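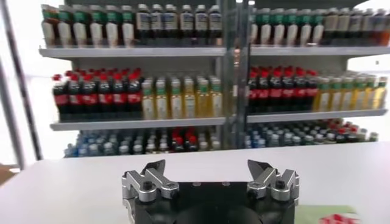 *Bottled drinks on the new shelving, with the slotted center upright between the two bays.*

**Ukine store finishes beverage aisle refit**

2023-09-18

The Ukine grocery store has finished replacing the shelving in its beverage aisle and returned the bottled drinks section to normal stocking. The new system, a bolted steel design from Skako, takes the place of welded racks that had been in use since the store opened. Work was carried out in sections, and the aisle stayed open to customers on one side for most of the job.

The refit covers 29 bays. Each pair of bays shares a slotted metal upright, and the shelf boards hang from brackets that can be moved without tools. On the old racks the shelf height was fixed, which left a large gap above the smaller bottles and too little clearance above the tall ones.

"The load rating was the first item we looked at, and the height adjustment was the second," said Smaranda Costache, who manages store fixtures for the Ukine site. "A full row of drinks is heavy, and the weight sits at the front edge when people take from the back. The old boards had started to bow."

The stocking plan has also changed. Cola with red caps now shares a level with the yellow drinks in green-capped bottles, and the same order is used on both sides of the upright. Dark bottles and white bottles are placed together one level higher. Under the earlier plan each product had a single location, and a run on one drink could empty a whole bay while the stockroom still held cases of it.

Repeating the order from bay to bay means a product can be restocked from either end of the aisle. It also shortens the training sheet for new staff, which now has one drawing for this part of the aisle. The previous sheet had 8.

Bottles are set in straight rows from front to back, one product to a row, with labels facing out. Dividers were tested during the first week of September and then dropped. They kept the rows straight but took up enough width to cost one row per shelf, and they collected dust at the base.

The store counted 1101 bottles moved out of the old racks before the first section was taken down. Stock was held on pallets in the rear corridor and returned after each section had been leveled and checked. Two bays had to be shimmed a second time after loading, when the floor under them was found to slope toward the drain.

Normand Fortin, who led the installation crew, said the floor took more time than the shelving. "You level the uprights empty, load them, and measure again," he said. "Small differences from one board to the next can be taken up at the bracket. If the upright is out, you unload and start over."

End panels and price rails were supplied by Polilwood. The rails clip to the front of the shelf boards and accept the paper tickets already in use, so no reprinting was needed. A different rail will be tried in the chilled section, where the present tickets curl at the corners.

The old racks have been taken apart and sent to the Radu warehouse, where the sound sections will be reused for dry goods in the stockroom. Boards with visible bowing will be scrapped.

Shelving in the canned goods aisle is next on the list. Measurements have been taken there, and the order will be placed once the floor survey is complete. Opening hours will stay the same during that work.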